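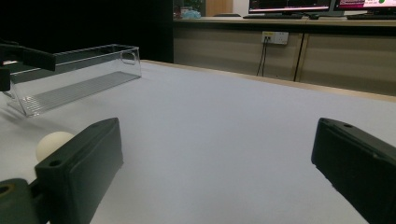
Figure 3. White tabletop with a light wooden edge.

3.2 Table surfaces and reading comfort

The second part of the study dealt with the color of the table on which people read. Earlier work on reading rooms has mostly looked at ceiling lights, window size and the age of the reader. The table has had less attention, although it takes up much of what a seated reader sees around the page. We grouped the tables at the two sites, Mirkisness and Prindska, into three classes: white or pale grey (Figure 3), medium wood, and dark. Tables with a strong pattern were left out.

A total of 202 readers took part. Each reader filled in a short form at the end of a visit, giving the length of the visit, the kind of reading done, and a rating of eye comfort from one to seven. Readers could return the form more than once, and we received 498 usable forms. Forms with no table number were dropped, as were those from visits shorter than fifteen minutes. Light level was measured at the center of each table with a hand meter, once in the morning and once in the late afternoon. Tables that fell under 700 lux at both times were treated as dim.

Ratings for white and medium wood tables were close to each other when the light was dim. The gap opened at brighter tables, where readers at white surfaces gave lower ratings and more often wrote the word "glare" in the comment box. Dark tables were rated lowest by people reading printed pages and highest by people using a laptop. The Prindska site has few dark tables, so the laptop result rests mainly on Mirkisness and should be read with care.

Comments were coded separately by two readers of the forms, using the scheme in Haslinger and Auer (in preparation). They agreed on 88 percent of the comments. Most of the differences involved remarks on the height of the table or the chair, which one coder had marked as comfort and the other as furniture. We kept these under furniture.

Seat choice is a likely source of error. Regular visitors at both sites tend to go back to the same seat, and a person who dislikes bright surfaces may never have sat at a white table during the study. Lazăr's seating sheet, which we used at Prindska from March onward, records the first choice of seat and whether it was free. No such record was kept at Mirkisness. Section 3.3 repeats the analysis with first-choice seats only.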